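July 4, 2023

Bindery bench, parish songbook job for the Osance youth Mass programme.

Second day on the reprint. Trimmed the first batch of text blocks this morning and the cut is still not square at the head. Moved the back gauge in a touch and shimmed the left side with 2 strips of card. Better, but I want to check it again with a full stack before we go any further.

Paper is the Markska cream. It folds well along the grain and cracks if you go against it, so watch the direction when loading. The box from the second delivery was packed the other way round. I've written GRAIN on the lid with an arrow.

Count so far: 967 sheets through the folder, 7 spoiled. The full order wants 4000, so we need the other folder running by the end of the week.

Hymn 112 has the wrong verse order in the proof. The Falcão setting goes verse, refrain, verse, refrain, and ours has both verses first. Sent the page back to the parish office and left that section out of the pile. Don't fold it until the new plate is in. The readings for the January retreat are fine as they stand, and so is the litany.

Glue: tried the Govden cold glue on a dummy copy. Spine opens flat enough to sit on a music stand, but the first page pulls if it is opened hard. Will try a thinner coat and a longer press - overnight if the press is free.

Still to do:

- square test on a full stack
- new plate for 112
- cover cloth, ask whether they want the cross blocked in gold or left blind
- more bone folders, the long ones

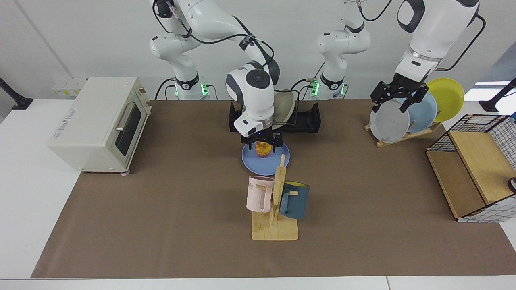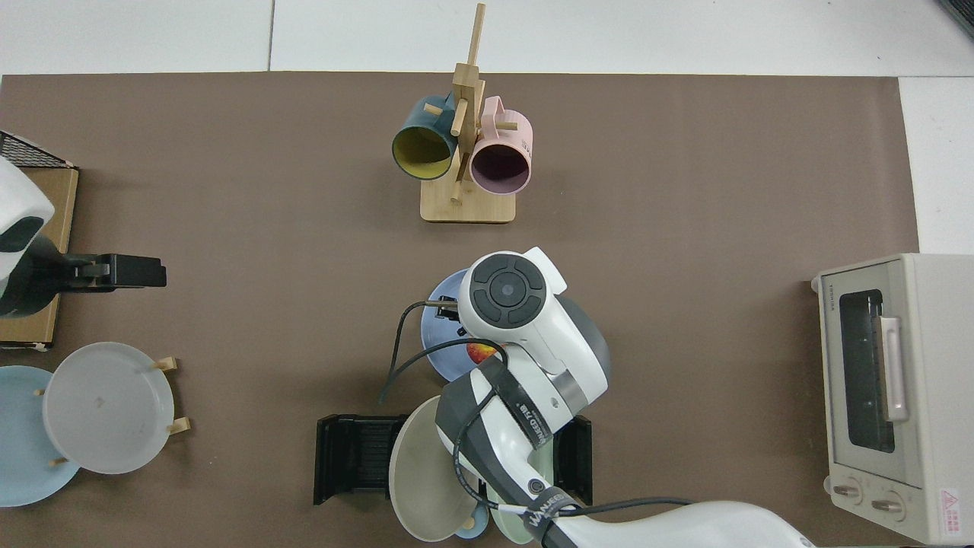

*Brown mat on the white table, both pictures.*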